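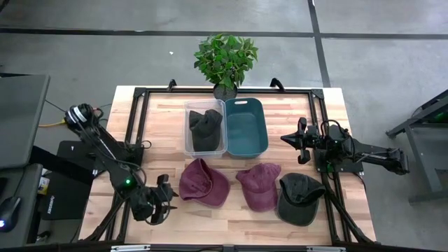 Petik closet and entryway dehumidifier

In stock. $322, power cord and drain hose included. Ships Friday if you order before noon.

We held off on carrying small dehumidifiers for a long time. Most of the ones we tried were the kind with a cooling plate the size of a cracker, and after a week in a damp mudroom they had pulled out about enough water to fill a coffee mug. The box always had a picture of a basement on it. We don't believe the pictures on boxes anymore, and we suggest you don't either.

The Petik has a real compressor. It is also heavier and louder than anything in its size class, and you should know that before you read any further.

What the maker says, and what we think

Covers up to 2,000 square feet. No. Maybe in an empty house with every door open and nothing in it that holds moisture. We would buy it for one closet, one entryway or a small laundry room, and if you are trying to dry a whole basement you should look at the Wekaris floor unit instead, which costs more and deserves to.

Whisper quiet. It hums, and when the compressor kicks in it clunks once. Through a closed closet door you can hear it in the evening with the TV off. In a bedroom closet we would put it on the timer and run it while you are out.

Filter good for 3,000 hours. Possibly, if you live somewhere with no dust and no pets. Ours was gray and furry long before then. It rinses clean under the tap, so this is less of a complaint than it sounds, but the filter light just counts hours. It has no idea what the filter looks like.

Removes odors. It removes water from the air. Things that smell because they are damp will smell less once they are dry. Things that smell because they need washing will still need washing, and no setting on the front panel changes that. Sweaty hats, gym shirts and dog blankets are in the second group.
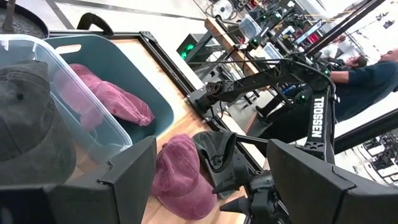 The one claim we have no quarrel with is the power draw. Petik says 95 watts with the compressor on, and our plug-in meter agreed closely enough that we stopped checking. Between cycles the fan keeps going at low speed unless you turn on auto-off, and auto-off is buried: hold the timer button until the display blinks, then press it twice. The manual has this on the second-to-last page for some reason.

Where to put it

Leave a hand's width of space behind it and more above, where the air comes out. We have seen these shoved under a shelf full of coats, with the outlet blowing straight into a sleeve. It will run like that, badly. Keep it level too, or the float switch shuts it off with the tank half full and you will think it is broken.

If you can reach a floor drain or a sink that sits lower than the unit, use the hose and forget the tank. The tank is our least favorite part. The handle is too short, and the lid pops off if you carry it by the front.

Does it need to run all year? We doubt it. In most places April is early enough to plug it in, and once the heat comes on indoors you are paying to dry air that is dry already. Get a cheap humidity gauge first. If the closet stays under 50 percent, save your money.

Compared with the others we sell

Zuline desk unit: no compressor, nearly silent, much cheaper. Fine for a safe or a camera cabinet. We would not expect it to do anything for a closet on an outside wall.

Ifans hanging bags: salt crystals in a pouch. They work, slowly, until they are full, and then they sit there full. Do not hang them over leather.

Wekaris floor unit: the one for basements. Too big and too warm for a closet.

What's covered

Two years on the compressor, one on everything else. The maker wants the original carton for returns, so don't flatten it right away. We take back unopened units for a full refund and opened ones for store credit. Scented tablets are sold separately by the same company. We don't stock them and can't think why you would put perfume in a water tank.

Customer comments

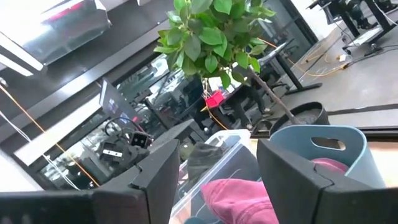

Wenche Viklund writes: You are a little hard on it. Mine has been in the hall closet since last fall and the back wall no longer feels clammy. I do agree about the tank. I carry it with both hands and it still drips on the stairs. Also, my display shows 60 percent when the gauge next to it says 52, so which one am I supposed to trust?

Our reply: Trust the gauge. The sensor on the Petik sits close to the coil and tends to read high, on ours as well. Set the target a few points above what you want. As for the wall, glad to hear it, but if that closet backs onto the outside we would still have somebody look at the gutters.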